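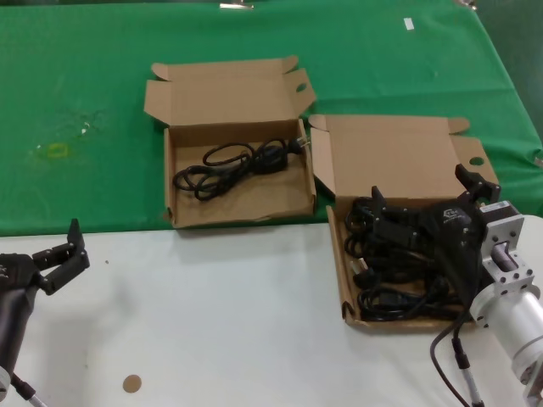
Prurkham Depot Moves Power Cables Into Flat Folding Boxes

September 14, 2019

Rodwood has changed the way it packs loose power cables at its Prurkham depot. Cables that used to ship in plastic bags now go into shallow brown cardboard boxes with a fold-back lid. The change took effect in August and covers all cables supplied as spare parts.

The new box is delivered flat by Plasa and folded by hand at the packing table. The lid is part of the same sheet as the tray. Rounded tabs at the corners of the lid panel tuck in when the box is closed, and side flaps fold inward. One of the flaps has an oval hole. No tape is needed for boxes that travel inside a larger carton. Boxes sent singly are closed with one strip of paper tape across the front edge.

Packing takes place on a white tabletop with a green cloth laid over the back part. Boxes are kept open with the lids folded back while they are being filled.

Two fill levels are in use. A box for a single order holds one bundled black cable, laid diagonally in the tray with the plug toward a corner. A box for workshop customers is filled with a pile of cables and takes up much more of the tray. Both use the same outer size, so they stack together on the shelf.

"The bags split at the plug end," said Grażyna Marciniak, who is in charge of packing at the depot. "The prongs went straight through. With the board we have had far fewer returns for torn packaging, and the label stays flat."

The depot packed 1343 boxes in the first month. Flat blanks arrive in bundles of 500, and the minimum order is 800 for printed board. Rodwood has kept to plain board for now. A filled carton takes 16 of the small boxes in two layers, with a sheet of paper between the layers.

Cables longer than the standard length are not included. They are still coiled, tied and bagged, and will stay that way until a deeper tray has been tested. Zaidi, which handles outgoing freight for the depot, has been given the new carton weights and has updated its labels.

Customers who return cables may reuse the box. The order number should be written on the lid panel, clear of the tabs.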